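# Perkwood workshop puts two grippers through hand-tool trial

September 18, 2021

A small automation workshop in Perkwood has finished the first part of a trial comparing two robot grippers on a job that most people do without thinking: picking up hand tools and putting them in a tray.

The trial is run by Kurodlow, which repairs and re-lets tool kits to building firms. Kits come back mixed up, and sorting them takes up a good part of each morning. The company wants to know whether a pair of low-cost arms could do some of that sorting, and which gripper they should carry if so.

Two designs were tested. The first, supplied by Karamanlidis, has a pair of stiff tapered fingers that close towards each other. The second, from Flelex, uses softer fingers that bend around whatever they touch. Both were run on the same arms with the same controller, and both were driven by a person using a pair of hand-held leader arms. No attempt has been made yet to let the system work by itself.

"We wanted to take the software out of the argument," said Asmaa Zerouali, who leads the trial. "If a person can't pick up a pair of pliers with a given gripper, there isn't much point in asking a program to do it."

The two grippers were given 139 picks each, using pliers, wrenches, tape measures and screwdrivers from returned kits. Each pick was marked as clean, recovered or failed. A recovered pick is one where the tool slipped or turned but still ended up in the tray.

The stiff fingers failed on 11 picks. The soft ones failed on 43.

Most of the difference came from pliers. When a pair of pliers is lifted by one handle, the other swings open, and the weight of the jaws tries to turn the whole tool. The soft fingers gave way under that turning force and the pliers rolled out. The stiff fingers held on more often, though operators found they had to grip close to the pivot to stop the handles knocking the rim of the tray.

Soft fingers did better on tape measures. The rounded cases gave the stiff fingers very little flat surface to close on, and several shot out sideways across the table. The Flelex gripper took them at the first attempt nearly every time. Screwdrivers showed no clear difference.

Thin tools lying flat were a nuisance for both. Operators got into the habit of nudging them against another tool first and then lifting from the raised end. Zerouali said this was allowed under the rules of the trial, but it was noted in the log each time, as it adds several seconds to a pick.

Cameras were the other thing being compared. Kurodlow began in July with a single overhead camera and found that the arm hid the tool at the very moment the fingers closed. A small camera was then added at the wrist of each arm. Operators used both views for the picks counted in the trial, switching between them on one screen.

Mounir Abdel Hamid, who drove the arms for most of the sessions, said the wrist view changed how he worked.

"From overhead I was guessing the height," he said. "With the wrist camera you see both fingertips and the gap between them, so you line up the gap with the handle and go down. The trouble is the tray. Once you have a tool in one gripper, you still need to know where the other arm is, and the wrist camera won't tell you that."

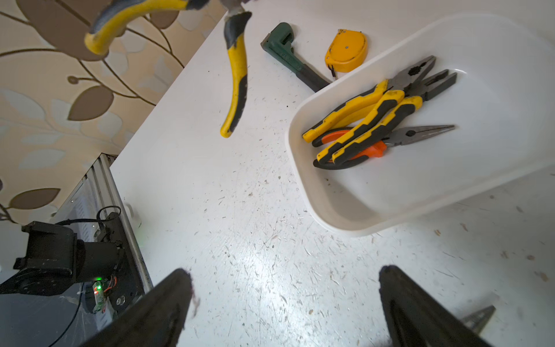
He would keep the overhead camera for that reason, but would move it further back so that the arms cross the picture less often. A wider lens was tried at the wrist for one session and dropped, as it made straight handles look curved and put operators off their aim.

Lighting also caused some difficulty. A white table throws light back at the cameras, and a white tray on a white table can lose its edge in a bright patch. The team has turned down one lamp and is thinking about a grey mat. Zerouali said she was in no hurry to fit one, because the depots that would use the system have all sorts of benches and she would like to see how the cameras cope with a bad surface before giving them a good one.

The controller was the same throughout, but its settings were not. Closing force had to be set separately for each gripper, and the stiff fingers were first run too hard. That left marks on a few rubber grips, and the force was brought down before any picks were counted. Motor temperatures were checked after each block of picks. One gripper motor on the left arm ran warmer than its partner and was swapped out; the picks from that block were thrown away and done again.

The trial has several limits, which the team set out in its notes. Only two people drove the arms, and both had more hours on the stiff fingers than on the soft ones when counting began. The tools were used and often dirty, and grease on a handle makes a difference that was not measured. Nothing heavier than a medium pipe wrench was included.

A second part will start once new finger pads arrive. Kurodlow plans to try the stiff fingers with a thin rubber facing, in the hope of keeping their hold on pliers while improving matters with tape measures. Flelex has offered a firmer version of its own fingers, and that will go through the same set of tools – this time with the order of the two grippers swapped between operators.

After that the company wants to record 2,000 picks with whichever gripper comes out ahead, to be used in teaching the arms to do the simpler moves without a driver. Abdel Hamid expects screwdrivers to come first and pliers last.

No decision has been made on buying further arms. Zerouali said the cost of the grippers was a small part of the total, and that the time spent setting up each bench would matter more. Setting up the present one took the two of them most of a week, including a day lost to a loose cable on the right arm.

Results from the second part will be shared with both suppliers. The full pick log from the first part, including the failed picks, is available from Kurodlow on request.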